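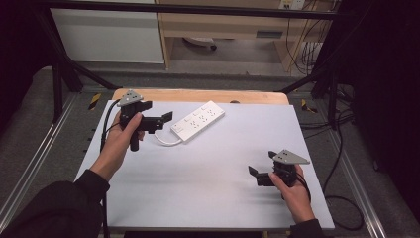 **Manikandan Gounder**
*Integration lead, Narnance (and the guy who writes up our field trips)*

So I finally got myself over to Jaltia in September, after putting it off most of the summer, and I came home with nine pages of scribbles and a sore wrist. Some of you asked for notes, and these are longer than you asked for.

Quick background for the newer folks. Jaltia is a small manipulation group in Golavport, upstairs from a print shop, and they've spent the past year on one question: if you teach a two-armed robot from people using hand-held grippers, does it matter how the person starts each demo? Maximiliano Casado runs the project, which they call Qudah, and he gave me the whole morning plus most of his lunch.

I got there a little before 10 and they were already recording. I'd expected to stand behind glass and watch (I even brought the good shoes) but they just waved me over to the table. The grippers are black, two fingers each, one for each hand, with a gray plate full of little holes sitting on top of the body. A cable runs off each one. The work surface is a white board on a wooden table with a black metal frame built around it, and there's hazard tape down by the foot of the frame, which I managed to step on within the first minute anyway.

The object that morning was a power strip. Four sockets in a row, a small switch near one end, white cord. White strip on a white board, too, and I asked Maximiliano if that was on purpose. It was! They want the model to cope with low contrast, and a power strip is a miserable object in a useful way: the body is stiff, the cord isn't, and the cord goes wherever it feels like going. Set it down at a slant with a loop of cord out to one side and you've got a different problem than you had a minute ago.

## What they're testing

Most groups I've visited collect demos the straightforward way. Put the object down, do the task cleanly, reset, repeat. The Jaltia crew did that too, for their first batch. Then they recorded a second batch with what they call staggered starts. The operator begins from some awkward but realistic spot, like one hand already in close and the other hanging back, or both grippers too low, or the cord lying right where you'd want to put a finger. From there you sort it out however a sensible person would.

The idea is that a robot running on its own drifts. It gets a bit off, then a bit more off, and if every demo it ever saw began from a nice tidy pose, it has no clue how to get back. People have worked on that problem for a long time and Maximiliano was the first to say so. His group's contribution is narrower. They wanted to know whether you can get most of the benefit just by changing the starting positions, with no extra gear and no robot in the loop during collection.

The clean batch is 2,189 demos. The staggered batch is 1,003. So less than half the size, and recorded by the same 6 operators on the same task: line the strip up with the edge of the board, then lay the cord straight.

## And the result

They trained one policy on each batch and ran both on their two-arm setup, which lives in the room next door. On easy layouts, the two came out pretty much even. On the nasty layouts the staggered policy did clearly better, with less than half the data behind it. I saw the plots but promised not to copy numbers out of them until the write-up is finished, so you'll have to take my word on "clearly" for now.

The part I liked best was a failure plot pinned up next to the coffee machine. With the clean policy, nearly all the failures pile up at the same moment, right when the second arm comes in and bumps something the first arm was holding. With the staggered one they're spread all over. Maximiliano is more excited about that than about the success rate, I think. He kept going back to it with his sandwich in his hand.

He's also pretty careful about what it doesn't show. It's a single task family. Operators could have gotten better between batches (they recorded clean first, staggered second, and he'd flip that if he could do it over). And nobody has tried mixing the two batches in different proportions yet, so for all they know the best recipe is a little of each. That's the next round.

## I had a go

Of course I did. They let me record 10 practice demos that got thrown straight in the trash, and rightly so.

Things I noticed with the grippers in my own hands:

- You hold an upright handle with the fingers sticking out sideways from your fist, so your sense of where the tips are is off by a few inches until you've done a handful.
- Two hands is much harder than one. My left kept waiting politely for my right.
- The cables didn't bother me as much as I figured they would, but I did start tucking my elbows in, and I bet that shows up in the motion.
- Straightening a cord with two stiff fingers makes you feel about four years old.

My wrist started complaining around the eighth one. Their operators stop for a break well before they get tired, and after my turn I get it. Tired people take shortcuts, and the model learns the shortcuts right along with everything else!

## For us

I'd like to try staggered starts on the cable tray job. We've got plenty of clean recordings already, so all we'd need is a small second batch, and the only real cost is somebody's time to draw up the starting layouts. Jaltia writes theirs on index cards and shuffles the deck before each session. Low tech, I love it. Maximiliano offered to send over a scan of the cards, and I'll drop it in the shared folder once it shows up.

I'd also like to record clean and staggered on alternating sessions from the beginning, so we don't end up with the same ordering question they have.

Parking, if you go: use the lot behind the print shop. The street out front is metered and I have the ticket to prove it.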